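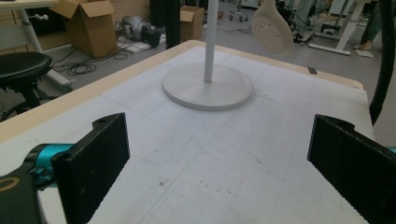
Floor lamp with a round base and a slender upright pole

Household inventory

A household inventory is a written list of the movable goods kept in a home. It usually gives the name of each item, the room it belongs to, its condition, and sometimes its value. Inventories are made for insurance, for furnished rentals, for moving, and for settling an estate after a death. The items on such a list are also called contents, household goods, or, in older legal writing, chattels.

Scope

Most inventories leave out anything fixed to the building. Built-in cabinets, wall ovens, and bathroom fittings are normally treated as part of the property, while freestanding furniture, lamps, rugs, cookware, and linens are listed. Curtains are a common source of disagreement. Some forms count the rod as part of the building and the fabric as contents, and others put both on the list.

Food, cleaning fluids, and other things that get used up are generally ignored, although an estate inventory may mention a wine cellar or a large stock of firewood. Cash, jewelry, and papers are often put on a separate sheet.

History

Lists of household goods survive from many periods, most often because a court or a creditor asked for them. Probate inventories in England and colonial America were commonly drawn up by neighbors, who walked through the house and wrote down what they found with a price beside each entry. Small things were lumped together under phrases such as "other lumber" or "things forgotten." Historians use these records to study diet, comfort, and trade, but with some care, as goods could be left off or given low values.

Printed forms made the task more uniform. They grouped goods by room and left a narrow column for remarks. Photographs and video were later added to many claims, and phone apps now handle much of the work, though a paper copy is still asked for in some rentals.

Methods

The room-by-room method is the most common. The person making the list starts at the front door and moves in one direction, finishing each room before going to the next. Closets are listed with the room they open from.

The category method sorts goods by kind — furniture, lighting, kitchen tools, cleaning tools — without regard to where they are kept. It suits storage units and households in the middle of a move. Its weak point is the item with two uses, which may be entered twice or missed. 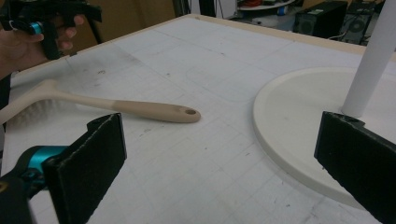

TANUM, October — The rental office at Hullent Court replaced its single-page contents list with a longer form this fall. The old page had 45 lines and gave one of them to "kitchen, general." The new form, supplied by the printing firm Krawczyk, has 207 lines and names cleaning tools one at a time. Tenants have 3 days after moving in to return it with corrections.

The notice from Tanum is typical of a change seen in many furnished rentals, where short lists have given way to long ones. A longer list makes it easier to settle a deposit dispute, but it takes more time to check, and tenants in a hurry may sign it unread. Some landlords keep a short list for low-cost goods and a detailed one for everything else.

Condition and value

Condition is recorded in set terms such as new, good, fair, worn, and damaged. Remarks are more useful when they give the place and kind of a mark, for example "scratch, left arm, near front." Value may be given as replacement cost, meaning the price of a similar new item, or as actual cash value, which subtracts something for age and wear. The two can differ widely for mattresses and electronics and only slightly for plain kitchen tools. 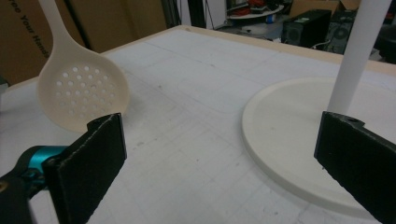 Mereana Rutherford objects that low-cost goods are where most lists fail, and that a drawer entered as "assorted utensils" is worth nothing to a family trying to refill it. Her guide for the moving firm Prakeo asks for every utensil by name. Other writers accept grouped entries as long as a total is given.

See also

Contents insurance
Furnished rental
Probate
Security deposit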